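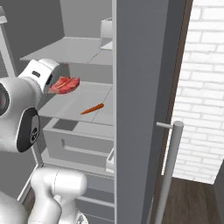 4. Running the refrigerator demonstration for visitors

This section covers the simulated kitchen task shown at the Flinbridge open day. Complete the workstation set-up in section 2 before you start.

4.1 Loading the scene

1. Start the Vemberg viewer on the demonstration computer.
2. Open the kitchen scene and select the refrigerator task.
3. Check that the steak and the carrot both appear in the object list.
4. Set the run limit to 1,775 steps.

Note: The refrigerator door must be open in the start pose. If it loads closed, reload the scene – do not move the door by hand in the editor.

4.2 Running the task

1. Press Start on the operator panel.
2. Keep the view on the middle shelf while the arm is inside the compartment.
3. At the end of the run, wait 30 seconds, then press Reset.
4. Repeat for each visitor group.

Caution: Do not change the grip settings during a run. The steak is a thin, irregular object and the simulator may report a false contact with the shelf.

Note: Error 205 means that the arm link has touched the drawer front. Press Reset and start again.

4.3 Closing down

1. Save the run log to the Marwat folder.
2. Close the viewer before switching off the projector.

Report faults that remain after a reset to Naveed Butt at the Skiletti desk.

Section last revised 15 December 2019.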